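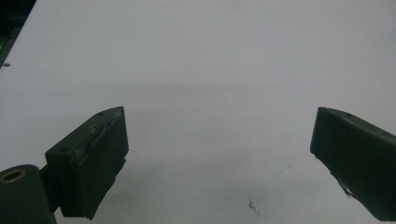
Matte white table top, how do you keep yours decent?

wkioko
Hi all, I put a matte white top on the big table in September and I love it, I really do - the whole room feels lighter and I find myself sitting there with my coffee long after I should be at work. But my goodness, it shows things. My old pine table could go a week between wipes and you'd never know. I've been using warm water and a drop of dish soap. Is there something better for a matte finish, or is this just my life now?
Wafula Kioko

gill_and_co
Welcome to the club! We've had white for 8 years. Soap and water is right, but go over it a second time with plain water and then a dry towel. Soap film on matte looks like gray smears when the light comes in low.

Drestitz
I'd go straight to a melamine sponge, personally. Two minutes and done.

tdewan
Please don't, or at least try it somewhere out of sight first! Those sponges are a very fine abrasive, and on my old desk I rubbed a shiny patch into the matte that I then had to look at for 3 years. For the little brown dried-on bits I lay a damp cloth over the spot, go do something else, and come back to it.

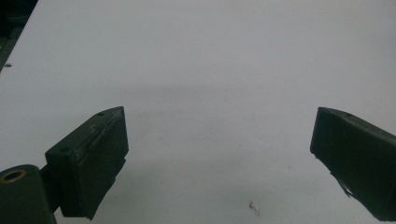

After that they usually lift with a fingernail or an old plastic card. Coffee might want a bit of baking soda paste, but go gently.
Tharindu

Drestitz
Been using the sponge forever on mine and no shiny patch. You must press hard.

tdewan
Ha, maybe I do. My wife says the same about how I wash pans.

wkioko
Thank you both, I'll try the damp cloth first and keep the sponge for the sink. Does anybody bother with a desk mat, or does that spoil the look?

gill_and_co
We have a felt one at the end where the kids draw - it moves around a bit, but I wouldn't be without it.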